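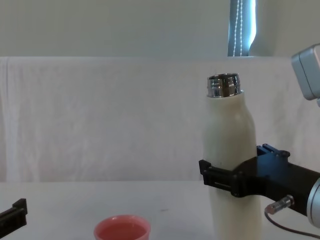

The Lolterance Case Challenge is an annual business case competition for undergraduate students, organized by the Rasden School of Commerce. Teams are given a written problem and a fixed period in which to prepare a recommendation, which they then present to a panel of judges. Cases in the opening round usually deal with the pricing or distribution of a single household product. An insulated bottle with a matte off-white body and a threaded metal neck is typical of the goods involved, and teams are expected to treat such an item as one line in a larger range. Later rounds deal with whole organizations, including transit agencies, food co-operatives and regional museums.

History

The competition began as an internal exercise for third-year students in the school's management program. It was opened to other faculties after the school revised its rules on credit for work outside the classroom, and to other universities two years later. The name comes from Lolterance Hall, the building in which the first rounds were held. The hall is still used for the final, although preliminary rounds have moved to the newer Snorradóttir Centre across the river.

In its first open year the challenge drew 12 teams. It now admits 43, which is the limit set by the number of seminar rooms available on the first day. Teams that miss the limit are placed on a waiting list and may be called up until noon on the day before the event.
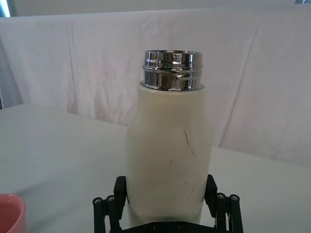
Eligibility and registration

Each team consists of four students enrolled full-time in an undergraduate degree. Students from any discipline may enter, and the rules require at least one member to be studying outside commerce or economics. A student may compete twice but may not return once a team of which he or she was a member has reached the final.

Registration opens in October and closes in December. The fee is $246 per team and covers meals, printed materials and use of the library during preparation periods. Travel and lodging are the responsibility of the entrants, although the school keeps a small fund for teams coming from remote campuses. Applications to the fund are made on a separate form and are considered before the list of teams is published.

Format

The challenge runs over three days. The opening case is released at 8:00 a.m. on the first day, and slides must be submitted by 2:00 p.m. Phones are handed in at the door, and teams may use only the sources supplied with the case and those held in the library. Each presentation lasts 15 minutes and is followed by questions from the judges.

Semi-finalists receive a longer case the following morning. For this round the school works with an outside organization -- the shipping co-operative Delititz has supplied several -- which provides background documents and sends a representative to answer factual questions. The final case is an extension of the semi-final case, with new information that may weaken a team's earlier advice.

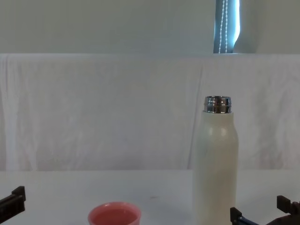

A former competitor told the student newspaper that the extension was the hardest part of the event, and that her team had spent half its time deciding whether to admit its first recommendation was wrong. The rules do not penalize a change of position, provided that the reasons for it are set out.

Judging

Panels are made up of teaching staff, graduates of the school and people working in the field covered by the case. Marks are awarded for analysis, for the practicality of the recommendation and for the handling of questions. Presentation style carries a smaller share of the marks than it once did. The weighting was changed after a review found that teams with paid coaching were gaining an advantage in the opening round, and written feedback was introduced at the same time.

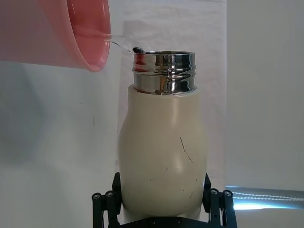 Feedback is sent to every team within four weeks and includes the marks given under each heading. Individual judges are not identified. Appeals are accepted only on matters of procedure, such as an error in timing or a missing document, and must be lodged before the next round begins.

Prizes

The winning team receives $800 and an engraved plaque, which is kept at the team's home institution for one year. Semi-finalists receive certificates. A separate award for the best response to questions is made to an individual student and carries no money.

See also

Case method
Student consulting
Rasden School of Commerce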